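Flummont Block Sorting Set: Data Card

Version 5, released 14 Apr 2024 by the Student Robotics Club, Livport Technical College
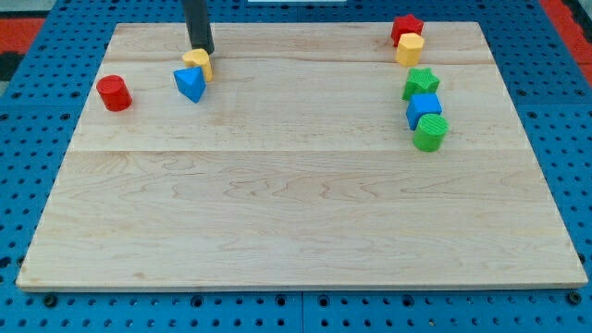

1. Summary

The Flummont set is a collection of tabletop manipulation recordings made by student members of the club as their annual project. Each recording covers one attempt at a sorting or arranging task with small shape blocks on a wooden board. The set holds 200 recordings and is intended for coursework, club training and entry-level research.

2. Task

The operator moves a gripper to pick up blocks and place them according to a written instruction. Instructions refer to color, shape or both, for example "move the red cylinder next to the blue cube." Shapes include cylinders, cubes, stars, triangles and hexagons, in red, yellow, green and blue. Blocks may touch at the start of an attempt – this is permitted under the task rules and should not be treated as an error.

3. Contents

Every recording has its own folder with the video, the gripper positions, the instruction text and a result label (complete, partial or failed). Failed attempts have been kept. Recordings are grouped into 20 sessions, and a session should not be divided between training and test data.

4. Labeling

Result labels were assigned by two members working separately. Where they disagreed, the project lead, Reshma Modise, reviewed the video and made the final decision. The reviewed recordings are listed in the file named disputes.

5. Known limitations

The instructions were written by 11 students and repeat certain phrases. Lighting was not controlled between sessions. Gripper positions in the first two sessions were logged at a lower rate – users who need even timing should leave these sessions out.

6. Use and contact

The set may be used for teaching and noncommercial study, with credit to the club. Corrections should be sent to the project lead through the college's Adams Building office. The next version is planned for August.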